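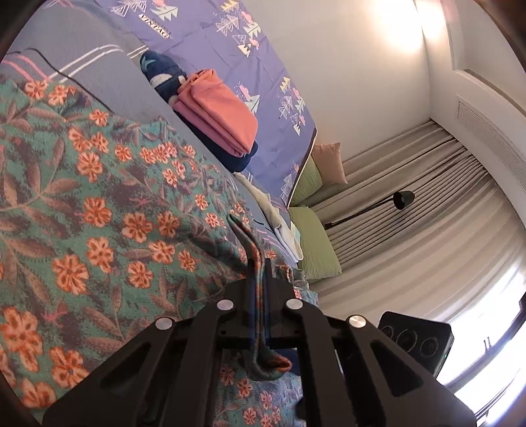 What is cloth made from?

Cloth is made from fibres, which are very thin hairs or threads. Most are twisted together to make yarn, and the yarn is then woven or knitted into a flat sheet.

Cloth for Young Visitors
Learning pages of the Acheampong Museum of Cloth
Suitable for ages 7 to 11
Last reviewed: 08/11/2025

Cloth is all around us. People wear it, sleep under it, dry themselves with it and hang it at their windows. The museum looks after 3000 pieces of cloth, and the smallest would fit on a postage stamp. These pages explain how cloth is made and how it gets its colours. Words in the word list at the end are ones you may not have met before.

Where fibres come from

Some fibres come from plants. Cotton grows in the seed pod of the cotton plant, which is called a boll. When the boll is ripe it splits open and the white fluff inside can be picked. Linen comes from the stem of a plant called flax. The stems have to be soaked or left out in the dew until the soft parts rot away and the long fibres can be pulled free.

Other fibres come from animals. Wool is cut from sheep, usually once a year, and the fleece grows back. Silk is made by the silkworm, a kind of caterpillar that spins a cocoon around itself before it turns into a moth. One cocoon can hold a single thread many hundreds of metres long.

There are also fibres that do not grow at all. Polyester and nylon are made in factories, mostly from oil. The material is melted and pushed through tiny holes, a little like water coming out of a shower head, and it sets into long, fine strands. Many clothes contain a mixture of fibres. The label sewn inside will tell you which ones.

From fibre to yarn

A single cotton fibre is short and easily broken. If you pull a small piece of cotton wool apart, you will find that it gives way at once. Now take another piece and twist it firmly between your fingers while you pull. It becomes much stronger, as the fibres grip one another.

This twisting is called spinning. For thousands of years it was done by hand with a spindle, a stick with a round weight near one end. Spinning wheels came later and were faster. Today most yarn is spun by machines that can fill a great many bobbins at the same time.

Weaving

To weave, you need two sets of threads. The first set is stretched tightly on a loom, and these threads are called the warp. The second thread travels from side to side, over and under the warp, and is called the weft.

In the simplest cloth the weft goes over one warp thread and under the next, all the way across. On the way back it does the opposite. This is plain weave, and it is often used for bed sheets and handkerchiefs. If the weft passes over and under in steps, slanting lines appear on the surface. This is twill. Denim jeans are made of twill, and you can find the slanting lines if you look at them closely.

Knitting is different. Knitted cloth is made of loops, each pulled through the one before. The loops can open and close, so a knitted jumper stretches when you put your head through it and a woven shirt does not stretch nearly so much.

Colour and pattern

Before the nineteenth century, nearly all dyes came from nature. Blue could be made from the leaves of the indigo plant, red from the roots of madder, and yellow from a plant called weld. In 1856 a young chemist in London made a purple dye by accident while he was trying to make a medicine. Many other factory dyes followed.

A pattern can be put into cloth in several ways. Threads of different colours may be woven together, and stripes and checks are often made like this. A pattern may also be printed on the surface. In block printing, a shape is carved into a piece of wood, colour is put on the block, and the block is pressed down on the cloth. A design with several colours needs a separate block for each one. One curtain in the Kolent Gallery was printed with 13 blocks, and the printer had to line up every one of them by hand.

You can often tell whether a pattern is woven or printed by looking at the back. If the back is much paler than the front, the pattern has probably been printed.

Looking after old cloth

Light makes colours fade, and damp lets mould grow. The caterpillars of some moths eat wool and silk. For these reasons the lights in our galleries are kept low, and most of the collection rests in drawers lined with special paper. Our conservator, Dzifa Osei, checks 53 drawers each July. Visitors are asked not to touch the cloth on display. A table of samples that may be handled is provided beside the entrance to the Kolent Gallery.

Try it at home: a card loom

You will need a piece of stiff card, scissors, string, wool and a grown-up to help with the cutting.

Cut an even number of small slits along the top of the card and the same number along the bottom.
Wind the string up and down through the slits and tape the ends to the back.
Thread the wool over and under the strings until you reach the other side.
Turn and come back, going over where you went under before.
Push each row down gently with your fingers.

Do not pull the wool too tightly at the edges, or your weaving will become narrow in the middle.

Word list

Bobbin: a reel that holds yarn or thread
Boll: the seed pod of the cotton plant
Conservator: a person who cares for old objects
Loom: a frame or machine for weaving
Warp: the threads stretched on a loom
Weft: the thread that goes across the warp

Text by Philomena Aryee, Learning Department. Schools wishing to visit should write to the department at least one month in advance.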